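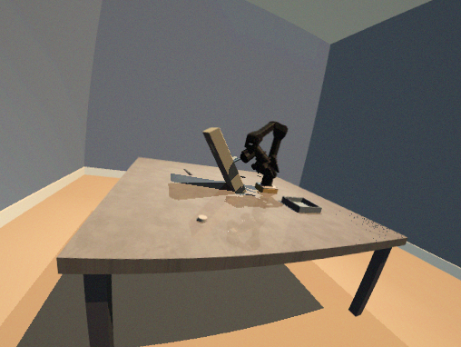 The Parari cell in the simulator, arm up and the tray still empty.

From the simulation bench

Happy new year, all! Jan 11, 2024 and I've already used up my holiday calm on a table.

For anyone who joined since September, Parari is our practice cell. It's the one we keep on the computer so people can try things out before they go anywhere near the real arm downstairs, and I'm the one who looks after it. Looking after a thing that doesn't exist sounds like a cushy job (my brother-in-law certainly thinks so) but it needs as much fussing as the real one. Things drift. Somebody changes a setting for their own project, saves it over the shared copy and goes home, and then I get three messages on Monday asking why the gripper is closing on thin air.

This time it was the base position. The arm stands well back on the table, up near the far edge, with the little tan block right in front of it, and it has stood there for as long as I've had the job. When we moved over to the new version of Zuna before the break, the tabletop came across at a slightly different height from the old one. The difference was 2 millimetres. You'd never pick it by eye, and I didn't. What I did notice was that every time the arm went down for the white disc, the grip failed and the log filled up with contact warnings, 33 of them in one short run. I blamed the gripper, naturally, and spent most of an afternoon on finger settings that had nothing wrong with them. I've put them all back.

Tamás Hajdu was the one who told me to stop poking at the fingers and check what the arm was standing on. He was right, and he's been very decent about it. Once I reset the table height and re-seated the base, the warnings dropped away and the disc came up on the first go. I may have cheered.

While I had the lid off, so to speak, I went through the rest of the cell as well.

The tall board is now its own object. It used to be joined to the grey slab at its foot, left over from whoever built the first layout, so if you nudged one you got both. If your old scripts call them by the joined name they'll fall over, sorry. The new names are in the Parari notes.

The tray has proper walls for collisions now. Before this the arm could pass straight through the side and come out looking pleased with itself, and a few of you had built routines that quietly relied on it. You know who you are! Please come in over the top from now on, same as you'd have to downstairs.

The shoulder and elbow limits match the real arm again. Somebody had opened them up, I suspect to reach the front of the table without moving the disc closer. I understand the temptation, the disc does sit a long way out, but a move that only works in the simulator is no use to the crew on the Manico job.

I haven't touched the lighting. I know some of you find the orange floor a bit much, and I've had a request for something more like our actual concrete. I'm fond of it. It stays until I've got a free day, and I don't have one coming.

There's still one thing I can't explain. On long runs, past 2000 steps or so, the wrist picks up a small shiver when the arm is hanging by the tall board. It doesn't seem to hurt anything and it goes away after a reset. My guess is the damping on the last joint, but I guessed gripper last time, so take that for what it's worth. If you see it, save the log before you reset and send it my way with the step number. A note saying "it did the wobble" is friendly but doesn't give me much to go on.

Please also make your own copy before you change anything. It takes a few seconds, and the shared one is now locked, so you'll get a rude message if you forget. I wrote the rude message myself.

Next on my list is the Dalisay cell, which has the same old table in it and so, I'd bet, the same trouble. I'll be starting on that once the Manico people have finished their trial. If you'd like to sit in and see how a cell gets checked over from the base up, I've got room for a couple of people beside me and the heater works. The height check itself only takes 15 minutes, and after that it's mostly me muttering at joint names.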